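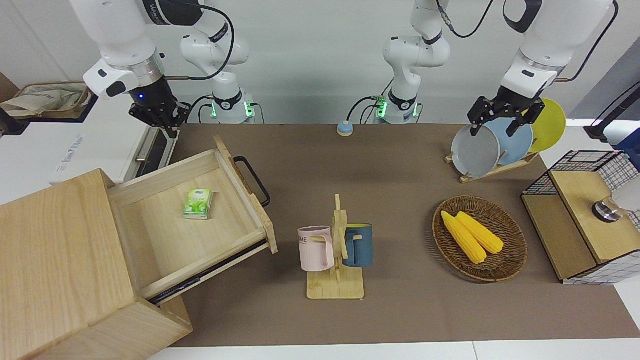
**To:** bimanual-methods list
**From:** Chanida Saithong
**Re:** Splitting long kitchen tasks at the point of contact

Dear all,

I write on behalf of the Brikovholm group in reply to Mirsad Matić's message of June, the relevant part of which is quoted here.

> The draft states that segment labels are placed "at contact". Does this mean the first touch of either gripper, or is each arm labelled separately? With a drawer on one side and a plate rack on the other, the two readings would give quite different training sets.
>
> — M. Matić, Atosmont

Each arm is labelled separately. A segment for one arm ends when its gripper closes on an object or releases it, and the other arm's record is left untouched. The drawer, the plates and the mugs therefore each have their own boundaries, even where both arms are at work. 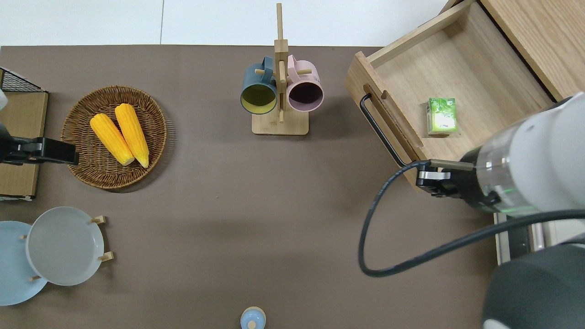

The policy receives the overhead view together with the joint positions of both arms. We had first used a single shared label, and the model then tended to hold one arm still until the other had finished. With separate labels this fault became rare, although it has not gone away.

The full set contains 3,129 segments, of which we held back 30 for checking by hand. Lejla Stan and Fahad Butt marked these independently and disagreed on 7, chiefly where a finger brushed the drawer handle before gripping it.

Two points will be changed in the next draft:

- The word "contact" will be replaced by "grasp or release" throughout.
- The layout of the table will be given in full, including the mug tree and the basket of corn.

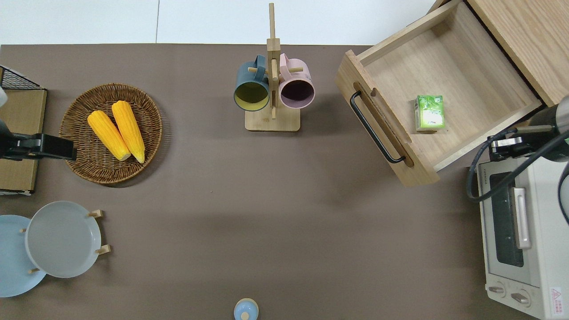
## Comments on the draft

Comments on section 8 should be sent to Mirjana Karagiannis, who is preparing the revised text.

Yours faithfully,

Chanida Saithong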